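Fingers First: Comparing Grippers at Henduvbridge

The workshop at Henduvbridge has two hand-held grippers on its bench this September. One is the Lukance, which the group has used since spring. The other is the Van Damme, a newer design with a wider opening and a stiffer trigger. Both weigh little enough to use for an hour before the wrist complains.

The plan was simple. Each tool would be used for the same set of everyday pickups, and every grasp would be logged as clean, slipped or missed. By the end of the trial the log held 1,284 grasps.

Rigid things told us very little. Cups, blocks and boxes came up cleanly with either tool, and after 300 tries we stopped testing them. Cloth was harder. A cap has a stiff brim and a soft crown, so the result depends on which part the fingers reach first.
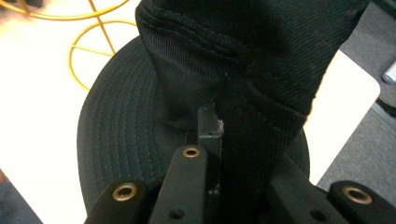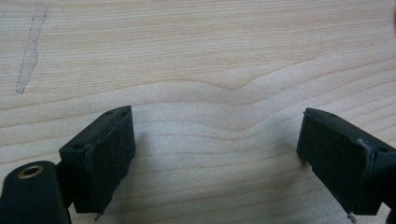 The Lukance slipped or missed 159 times over the whole trial, mostly on thin fabric. The Van Damme did better on folded cloth and worse on anything flat. Its fingers are thicker at the ends, and sliding one under a sheet of paper took practice.

Padding matters more than we expected. Bare plastic fingers slid off smooth cloth under a light squeeze, and squeezing harder pulled the cloth out of shape. Softer pads fixed most of that, but they wear. We changed them 9 times across the two tools, and the glue took longer to clean off than the new pads took to fit.

The controller is a separate question. Flumosach supplied the box that records finger position, and it worked with both grippers after a change of cable. Its display is hard to read under bright lights. We would also like a louder beep at the start of a recording, as several runs were lost to a button that had not been pressed all the way.

For mixed work, we would pick the Van Damme. The Lukance is staying on the bench for paper and cards, and its next set of fingers will be a little longer.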